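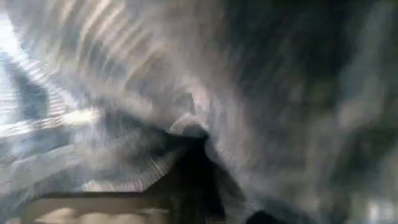
Friday, 4 pm
By Faraji Odera

Caught Paraschiva Roman between two calls. She runs product at Clostetow, the people behind Skindow, the caption tool for short business videos. New version out this September. She had a sandwich going, so some of this is paraphrase.

First thing I asked, why captions. Everyone else is selling intros and logo stings.

"Because people watch with the sound off," she said. "My sister has a bakery page. Nice clips, lots of talking, no text. You scroll right past."

Skindow takes a finished clip, writes the captions, and lets you fix them before export. There are 101 caption styles in the new version, up from a lot fewer. I said that sounded like too many. She laughed.

"Probably. Most customers use 3. We know which ones, they're the plain ones. But if we take out the bouncy yellow one I get mail."

Pricing next. The old monthly plan is gone, now it's $107 a year for one seat. I asked about folks who bought the old plan and she was pretty direct about it. They keep it until it runs out, then they choose. "We had 234 tickets on that question in the first week. I answered a bunch of them myself. Some were not polite."

Accents are still the weak spot. She tested with a roofing firm, Boutros, and the software kept turning "flashing" into "fleshing." Fixed now, she says, with a custom word list you fill in yourself. Takes a few minutes. You have to remember to save it, theres no autosave yet.

And Skiden? That was the template store they bought and went quiet on. "Still there. Two people on it. I'd like to say more but I can't, ask me after the holidays."

Last one, would she use her own tool for a wedding video. Long pause. "No. God, no. Let people listen to the vows."

Then her other call came in adn that was it.

Contact us | Copyright Faraji Odera, all rights reserved | Back to top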